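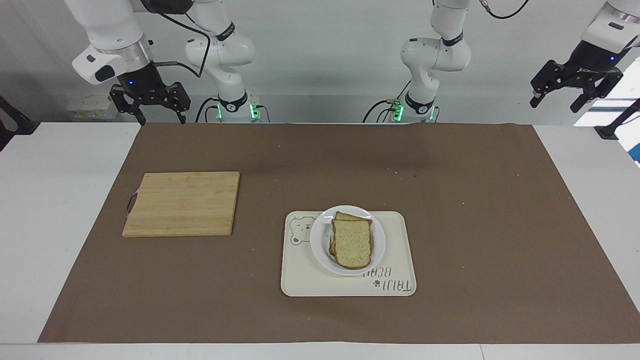 Print this page | E-mail this article

This site uses cookies to remember your settings. By continuing to read you accept our cookie policy.

3.2 Place settings and sliced bread

Sliced bread was chosen for the second part of the study because most people handle it without much thought. We wanted to know where people put the bread, the board and the plate when they are given more surface than they need, and whether a tray changes that.

Figure 4. Setting B: cutting board with loop handle, tray, and round white plate with two slices of bread, on a dark brown mat.

In Setting B the board lies on one side of the mat and the plate stands on the tray on the other side. The two slices are stacked and slightly offset, so that the crust of the lower one can be seen. Setting A used the same items without the tray. Participants were told to prepare the bread as they would at home and to leave everything where it ended up.

The sample was made up of 228 adults recruited in Kellbridge during August. Each took part in 2 sessions, one per setting. A session ended when the participant said so. We recorded the final position of the plate, the final position of the board, and whether any bread had been moved from one to the other.

In Setting B, 59 participants took the plate off the tray before doing anything else. Most of them put it directly on the mat next to the board. When asked, they said the tray was for carrying and got in the way of a knife. The rest worked with the plate on the tray, or moved the bread to the board and left the plate alone.

Crumbs were not scored. Hollis suggested in his earlier work on the Farkas kitchens that crumbs mark the working area better than the position of the board does, and we agree that this should be tried. The mat would need to be wiped between sessions, and our procedure did not require it.

Left-handed participants are treated separately in Section 3.4.

Related items
Callum Hollis: Boards, Trays and the Small Kitchen
The Cudari survey of 1,000 breakfast tables
Graltari working notes: table mats and reach

Print this page | E-mail this article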